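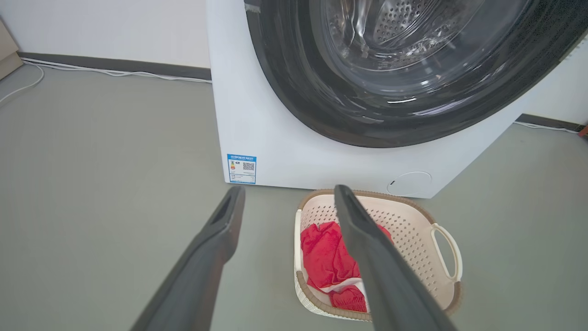

## Washing a red cloth for the first time (and keeping it red!)

I love red in the house. Red napkins, red tea towels, the big red tablecloth that comes out for the holidays. What I don't love is a load of pink socks, and I made plenty of those before I settled on the routine below. It takes an ordinary front loader, a basket and one quiet evening, and I've used it on everything from thrift store finds to the heavy Fleten cotton my friend Upendo Nzioka sends me by the yard.

### What you need

- A front-loading washing machine
- A laundry basket you can set on the floor right at the door
- Liquid detergent for colors, no bleach
- An old white washcloth you don't mind ruining
- A bowl

### 1. Do the washcloth test

Wet a corner of the red cloth with cool water and press it between two folds of the white washcloth for a couple of minutes. Peel it open and look. If the white stays white, great, go straight to step 3! A faint blush is normal for new cotton. If you get a real stripe of red, you have a bleeder and it needs step 2 first.

### 2. Soak the bleeders

Fill the bowl with cold water, push the cloth under and leave it for 2 hours. Pour off the colored water, fill it again, and keep going until it runs close to clear. My record is an Arsenault tablecloth that took a whole Saturday (worth it, it's gorgeous now). Skip the vinegar and salt. People swear by both, but they won't set most modern dyes, and cold water and patience have done more for my linens than either one.

### 3. Check the drum

Open the door and run your hand all the way around inside. Feel along the rubber gasket too, down in the bottom fold where baby socks like to hide. One forgotten white sock is all it takes. While you're down at floor level, think about the last time you cleaned the filter. On many front loaders it sits behind a small round cover low on the front panel, and lint packed in there can leave water in the drum. Put a towel down before you open it, trust me.

### 4. Load it loosely

Shake the cloth out and drop it in unfolded. Tight folds rub against the drum and fade into pale lines, especially on dark reds. Wash it by itself the first time, or with other reds if you have a few waiting.

### 5. Pick a short, cold cycle

Go with cold water and a gentle spin. I keep mine at 400 rpm, the lowest my machine goes, and the hems come out so much flatter! Use less detergent than the cap suggests. For one tablecloth, half is plenty.

### 6. Get it out right away

Please don't let it sit. Damp red fabric folded against itself can leave blotches, and the creases get stubborn. Have the basket waiting in front of the door, pull the cloth straight into it and hang it up out of direct sun.

### 7. Iron it inside out

Iron while it's still a tiny bit damp, wrong side up. The color stays deep and you won't get shiny patches along the seams.

After the second or third wash, try the washcloth test again. Once it comes up clean, the cloth can go in with your other darks. I'd still keep it away from the white sheets.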